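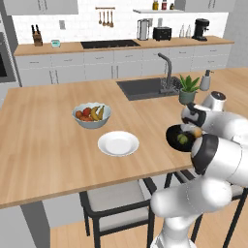
A scalloped bowl of bananas and other fruit on a light wood island.

The slow bus to market

The 477 leaves Cavavstead at ten past eight in the morning from outside the old corn store, and if you want the front seat upstairs you need to be there by eight. I mean it. There is competition for that seat, most of it from people over seventy, and they have had years more practice than you.

I started taking the 477 in May, when my car failed its MOT in such a thorough way that the garage rang me twice. I needed to get to Preltidley for a dentist's appointment and I assumed the bus would be a one-off penance. Thirteen miles, fourteen stops, very nearly an hour. By car it's twenty-five minutes on the bypass. I took a book and didn't open it. By the time we came down the hill into town I'd decided to go again the following week, dentist or no dentist, and I've hardly missed a market day since!

What you get from the top deck is the valley, all of it, over the hedges. I had driven that way for most of my adult life and had no idea there was a walled garden at the second stop, or that the river Fandar splits in two behind the sawmill and joins up again before the bridge. From a car the road is all hedge and brake lights. From upstairs there are allotments, ponies, somebody's half-built boat, a football pitch with a slope on it that must make the second half very interesting, and a long field of rhubarb under black sheeting that I look out for every week as though I'd planted it myself.

The route makes no sense on a map. It goes out of its way to visit a hamlet with six houses and a postbox, turns round in a farm entrance, and comes back along the same lane. I asked a driver about that and was told it had always done it, and that on the one occasion it was taken off the timetable there were so many letters it was back within the month. People do get on there, too. In July a woman boarded with a cello. In September a man got on with a tray of seedlings, which he held on his lap the whole way with one hand spread over the top, and by the bridge three separate passengers had arranged to buy some from him.

That's the other half of it, the talk. A market bus has a purpose, and everybody on it shares the same one, so conversation starts in the middle. Are the eggs back? Is the fish van coming this week or was that last week? Has anyone found a decent marrow? I've learnt to keep quiet and listen on the way in, as the information is excellent. I have been told which stall puts its tomatoes out in the sun too early, how to get a stubborn lid off a jar with a rubber glove, and where to stand at quarter to one when the flower sellers start knocking down their prices.

Preltidley market fills the square and the two streets running off it. It isn't a farmers' market in the smart sense, although there are farmers at it. You can buy a zip, a mop head, a bag of dog biscuits and a very good blue cheese without walking more than thirty paces. The fruit stalls are along the north side and that's where the noise is. I always go there first, which is a mistake, because then I'm carrying it.

Then bread. The Kolev bakery has the corner by the clock and a queue that bends round into the chemist's doorway. They do a dark loaf with caraway that weighs about as much as a small dog, and flat cheese pastries that come out at ten and are gone by half past. I've tried to be strong and take mine home. I have managed it once.
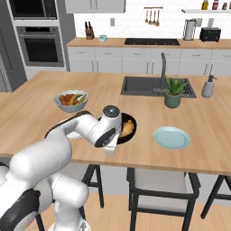

Cooking has crept up on me as well. When I shopped by car I bought for the week, with a list, and came home with what was on the list. Shopping by bus means buying what you can carry and what looked best, and working out supper on the way back. The top deck is perfect for this. You have an hour, a bag on your knee and a dozen people who will tell you exactly what to do with a celeriac whether you ask or not. One afternoon two passengers had such a long disagreement over whether you should peel a broad bean twice that one of them missed her stop and stayed on to finish the argument. (Yes, peel them twice. I'm with her.)

My best find so far is the walk. If you get off two stops early on the way home, at the chapel, a footpath drops to the Fandar and follows it almost to Cavavstead. It takes me an hour and a quarter with shopping, less without, and for most of that you can't hear a road. There are kingfishers. I'd lived within reach of kingfishers all this time! In wet weather the stretch below the sawmill gets boggy and you'll want proper boots, and there's one stile that was clearly built for someone with much longer legs, but I have never arrived home in a bad mood.

I should say that the service isn't perfect. The last bus back is at ten to five, so an evening out in Preltidley means a taxi or a very understanding friend. The heating has two settings, off and tropical. If the level crossing is down you may sit there long enough to finish a pastry you had been saving. And the timetable in the shelter at Cavavstead is a winter one, whatever the season, so check before you set out.

The car was mended in the end. It sits on the drive and I use it for the tip and for visiting my sister. On market days I walk down to the corn store with two cloth bags folded in my coat pocket, and I've got the front seat four times now, once by actually running.

If you're coming from further off, the train gets into Preltidley at twenty to nine and the station is five minutes from the square. Do the journey backwards: market first, then the 477 out to Cavavstead with your lunch, a look round the church, and the river path back as far as the chapel to catch the bus again. Sit on the left going out. That's the side for the rhubarb.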